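家里搭双臂，先把桌子当成零件

2020年9月4日

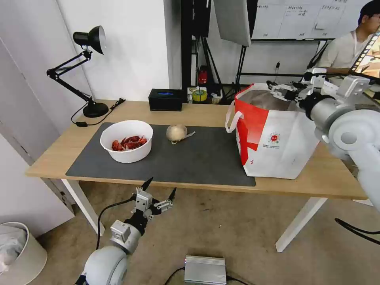 在家里或者共享工坊里搭双臂操作台的人，大多把预算表的前几行留给机械臂、夹爪和控制器，桌子写在最后，有时干脆不写。我的看法相反：桌面、桌面上的垫子和灯光应当和减速器一样列入物料清单，有型号，有公差，有更换周期。理由来自我自己的装机记录，样本只有一套系统，读者自行判断适用范围。

先说桌子。民用桌的桌腿刚度普遍不够，空载时看不出来，臂一加速就显形。我最初把两条臂都固定在桌板上，左臂急停时，右臂末端跟着摆，千分表读数要等一会儿才稳。后来把臂座移到独立立柱上，立柱用的是 Broka 的铝型材，桌子只承担放东西这一件事，标定结果才开始可以重复。这一步花掉的钱比桌子本身多，但它省下的是每天早上重新标定的时间。有人主张用更厚的桌板解决，我试过，桌板加厚以后固有频率确实变了，臂与臂之间的耦合依然存在。共用一块板，就共用一份振动，软件里滤掉它要付出响应速度。

再说垫子。浅色木纹桌面在顶灯下反光不均，深度图上会出现成片的空洞。铺一块深灰色的垫子，空洞少了大半，浅色物体的轮廓也容易分割。垫子还有第二个作用，就是容错：夹爪下压过头时，先吃掉误差的是垫子，指尖和腕部的力传感器都能少挨几次。代价是垫子会移位，边缘会翘，厚度要计入 Z 轴零点。我换过一次垫子忘了改零点，下压量差出的那一点，足够让薄皮的东西留下压痕。

关于抓什么，我也有不同意见。很多自建者从标准方块开始，方块抓熟了就停在那里。方块的问题在于它对误差太宽容，两个平行面，摩擦系数稳定，夹爪闭合到哪里都算成功。我更愿意早一些换成厨房里的东西。洋葱和蒜头的外皮会滑脱，重心不在几何中心；一碗堆在一起的弯曲小物件，彼此遮挡，分割算法立刻露出短处；带绳提手的袋子更麻烦，开口形状不固定，提手是柔性体，任何基于刚体模型的规划在它面前都只能算近似。这些对象在超市就能买到，比一套标准测试件便宜，暴露的问题却多。

我做过一轮记录，八月里断续跑完，共1329次抓取尝试，全部由同一套参数执行，中途不调。失败的部分逐条标注原因。其中归到感知的最多，归到夹爪开合行程的次之，真正由臂的重复定位精度引起的有57次。这个数字不支持继续在臂的精度上花钱，它支持的是改灯、改指尖、改线缆走向。我原本打算订购 Vieira 的高精度腕部模组，看完记录就取消了，钱改投到两副可换指尖和一盏位置可调的灯上。

指尖值得单独写一段。尖头指尖适合从缝隙里挑取，对大件和软包装不友好；宽头指尖反过来。商品夹爪通常只配一种，用户便去改算法迁就它。我认为次序错了。用 Cladholm 的紧固件做一个快换座，螺钉选 M3，长度16毫米，换一副指尖用不了多久，比重新采一批数据划算得多。两条臂也不必用同样的夹爪。左右对称看上去整齐，镜像代码也好写，可是任务本身很少对称：一只手撑开袋口，另一只手往里放，这两个动作对力和行程的要求完全不同。

线缆是业余搭建里最容易敷衍的部分。外走线不好看，检修方便，我不反对外走线，反对的是没有留弯曲余量的外走线。腕部转到极限位置时，线要仍有松弛；落到地面的一段要离开人的行走路线，也要离开桌腿。控制箱和电源放在地毯上是常见做法，我自己也这么放过，后来垫高了。散热片贴着织物，进风受阻，箱体温度上升，驱动器开始降额，表现出来却像是控制参数失调。我为此白调了很久的增益。

经费方面，桌面、垫子、灯、指尖和线缆整理合计3000元出头，在整套系统里占比很小。反对意见我也听过：自建的乐趣在臂，不在桌子；何况研究性质的搭建允许粗糙。前一条属于个人偏好，没有可争的。后一条我不同意。粗糙可以接受，前提是知道粗糙在哪里、量有多大。一套臂精度很高、环境却每天在变的系统，产出的数据无法与上周的数据比较，那就谈不上研究。

软件上我目前用 Drodlow 的规划库，默认的碰撞模型里没有垫子，也没有台灯，需要手动添加。台灯的悬臂我用一个偏大的包围盒代替，损失一部分工作空间，换来不必每次挪灯都重建模型。袋子暂时不建模，靠力阈值停止，阈值仍在调。

下一步准备把臂座与桌腿的相对位置用定位销固定下来，目前靠卷尺和胶带标记，每次搬动之后都要重新对一遍。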